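Last updated: 26 September 2019

From: Hilkka Rissanen
To: Godoy Valley Seed Savers list
Subject: Re: Beans crossing, and how far apart to plant

Baltasar Daza wrote:

> I grew Rosum and Staltholm side by side this year, two rows about
> an arm's length apart, and now that I'm shelling I have a handful
> of Staltholm seeds that are the wrong color. They should be plain
> tan. These have a purple speckle over half the seed. I always
> thought beans didn't cross. Is it a cross, or did I mix up the
> seed in April? And if it is a cross, is the rest of the bag
> ruined? I promised two people seed from it.
>
> Also, does anyone still have the tall Flikosau? Mine got eaten by
> voles, all of it, and I was saving the last of it for this year.

Baltasar,

If the odd seeds came out of the same pods as normal tan ones, I would look at how long you have been growing the two together. The seed coat on a bean belongs to the mother plant, so a cross made this summer will not show in the color of this year's seed. If there was a cross, it happened last year or before, and what you are seeing now is the coat put on by a plant that was already a hybrid. In that case every pod on that plant would have speckled seed. The plants next to it would be normal.

If you shelled everything into one bowl you can't tell anymore which plant they came from. Next time pull the plants whole, hang them, and shell one plant at a time into its own envelope. It is slow. I did 49 plants of Rosum that way last fall and it took most of a week of evenings, but I found one off-type and could throw out just that one.

The other possibility is a stray seed at planting. Compare the shape. Rosum is long and a bit flattened at the ends, Staltholm is nearly round. If the speckled ones are long, you dropped a Rosum in the wrong row. If they are round with a speckle, I would call it a cross.

On whether beans cross at all: common beans mostly pollinate themselves before the flower opens, so the rate is low, but it isn't zero. Bumblebees will force their way into a flower. In my garden I see more of it in the years when there is clover in bloom nearby, though I can't prove the two are connected. Runner beans are a different matter and need real distance. Don't go by what people say about one when you are growing the other.

For spacing I keep 30 feet between varieties of common bean and put something tall in the middle, usually corn or sunflowers. I know people who do it with much less and have no trouble. My notebook goes back to 2 varieties and is now up to 262 entries, counting every year's planting as its own line, and I have written "off-type" over a dozen times. Nearly all of those were from the years when I planted close.

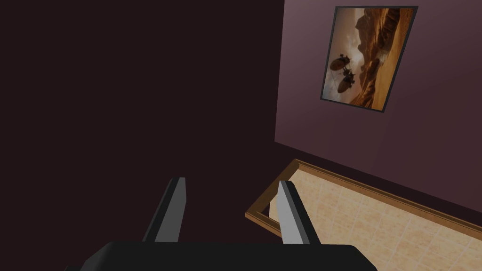
As for the rest of your bag, I would not call it ruined. Take out every speckled seed and eat them. What is left may still carry a few seeds with mixed parents from this summer, and you won't know until they are grown out. Tell the two people you promised it to. Most will take it anyway if they know to watch for odd plants. If you have older Staltholm seed from before you had Rosum, plant from that in the spring and keep this year's for the kitchen. Bean seed kept dry in a jar is usually good for four or five years – test ten on a damp paper towel and see how many sprout.

I do have the tall Flikosau, but not much. It was a poor year for it here, the pods were late and I picked the last ones green and dried them on the porch. I can spare 30 seeds if you will grow them all and send some back to me next fall. It wants a pole of eight feet at least. It will go over the top of a six-foot one by midsummer and then fall on whatever is next to it. Mine took down a row of peas that way.

For the voles, I sink hardware cloth around the bed, a foot deep, with a few inches left standing above the soil. It has worked for me on the bean beds. On the potatoes it did nothing.

Send me your mailing address off the list, and say whether you want the seed now or in the spring. I would rather mail it before the hard cold.

One more thing for everybody – the swap table in Godoy needs labels with the year on them. Last time there were a lot of envelopes with only a name, and I brought home some squash seed that could be any age.

Hilkka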